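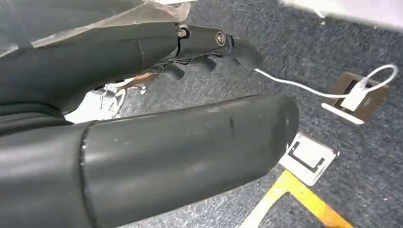
Wrist camera view, gripper over the carpet.

Messtead Sorting Kit — data card
Version 3, February 2022
Maintained by Carol Clegg, Lockwood

What is in this package

The Messtead Sorting Kit is a set of recordings and small tools for people who want to try a robot hand on desk work before they buy one. The work is simple: take a small item in a clear bag and bring it to a cardboard box with compartments. The recordings were made at our Sandthorpe room with a person sitting on the other side of the desk.

The package has 1000 recordings. They are divided into 7 folders, one for each type of item. Every folder has a text file with the start position of the arm, the order of the compartments and the result as the operator wrote it down.

Cameras

There are two kinds of view, head and wrist. The head view shows the desk, the box and the hand when it comes in from the right. The wrist view is very close, so the parts of the gripper cover a large area of it. Please do not use the wrist view alone for finding the box. We tried this and the results were poor.

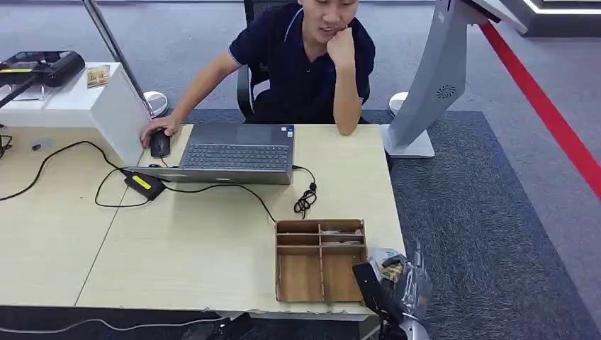 Can I use the recordings without renting the arm?
The recordings and the reading tool work on any normal computer, and the arm is needed only if you want to repeat the tasks yourself.

Renting the arm

The rental is arranged through Kavthorpe. The shortest period is 6 days, and transport is paid by the customer. In our opinion the price is fair for a team that already has a person who can set up an arm. For beginners we would recommend to start with the recordings and decide later.

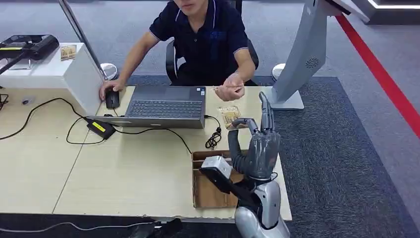 Head view, hand beside the divided box.

Known problems

The hand is good with bags that have a stiff edge. With very soft bags it sometimes takes two layers together, and the item turns when it is lifted. These recordings are kept and have the mark "turned" in the text file.

The clocks of the two cameras are not exactly equal. The reading tool corrects this — please switch the correction on before you compare the views.

Faces are cut by the height of the head view or removed later. If you find a recording where this was missed, write to Carol Clegg and give the folder and the recording number.

Planned for April: new recordings with a deeper box, and a shorter guide for the first set-up.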